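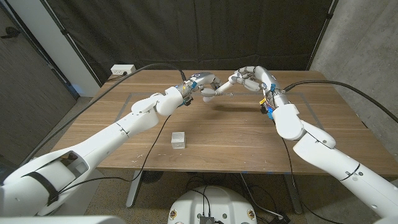 ## Notes from the slow lane: my year of baking with less sugar

I started this in May of last year, mostly out of stubbornness. My doctor had said something mild about my numbers, and I came home, looked at the cake tin, and decided I wasn't going to give up baking. I was going to turn the sugar down a notch and see who complained.

The first person to complain was me. I cut the sugar in my regular lemon loaf by half, all in one go, and it came out pale and squat with a texture like a bath sponge. It hadn't crossed my mind that sugar holds on to moisture and helps things brown, so when you yank out that much of it you get a different cake. I ate it anyway, toasted, with butter, over most of a week.

After that I got more careful. I take out 20 percent first, bake the thing, and write down what happened. If I like it I might go a little further next time. Banana bread barely noticed (very ripe bananas do most of the work). Oatmeal cookies were fine too, although they don't spread as much, so now I squash them down with the bottom of a glass before they go in. Brownies fought back. I can take a small amount out of a brownie, but past that you lose the shiny crackly top, and I'm sorry, the top is why I make them.

Meringues I left alone. Life is short.

Kirsty Dalgleish wrote in after the last newsletter to ask if I'd tried baking with dates, and I have now! You soak them in hot water, mash them up with a fork and use the paste in place of part of the sugar. It's lovely in anything dark and sticky – gingerbread, bran muffins, that sort of thing. It was pretty bad in a vanilla sponge, which turned the color of cardboard and tasted of dates and nothing else. Kirsty also swears by grated pear in muffins and promises to send the recipe once she can read her own handwriting.

A couple of other things I've picked up along the way:

- Salt helps a lot. An extra pinch makes a less sweet cake taste more like itself.
- Toast your nuts. I was lazy about this for years and I was wrong.
- Vanilla and cinnamon both make your tongue think there's more sugar in there than there is. So does orange zest, especially if you rub it into the sugar with your fingers first.
- Lower sugar cakes go stale sooner. I slice mine on the day, freeze what we won't get to, and pull pieces out as I want them.

The one that surprised me was jam. I'd always figured it was hopeless, and regular jam really does need its sugar to set and keep, so I don't mess with those recipes. What I do now is make a small pot of fridge jam, just fruit cooked down with a squeeze of lemon and a couple of spoonfuls of sugar, and we eat it up within 7 days. Raspberry is the best so far. Plum was good but so runny I ended up calling it sauce and putting it on pancakes.

I don't want to sound like I've been reformed. I had two slices of a very pink, very sugary birthday cake last month and enjoyed every crumb. But my taste has shifted, no question. Store-bought muffins make my teeth hum, and I've started picking up flavors in flour, of all things. I used some rye in a batch of chocolate chip cookies and I'd happily do it again.

My notebook is up to 14 recipes I'd make for company without saying a word about the sugar. If you'd like the banana bread or the gingerbread, reply to this email and I'll type them up for next time. And if anyone has cracked the brownie problem, please, please write – I have a lot of cocoa to use up.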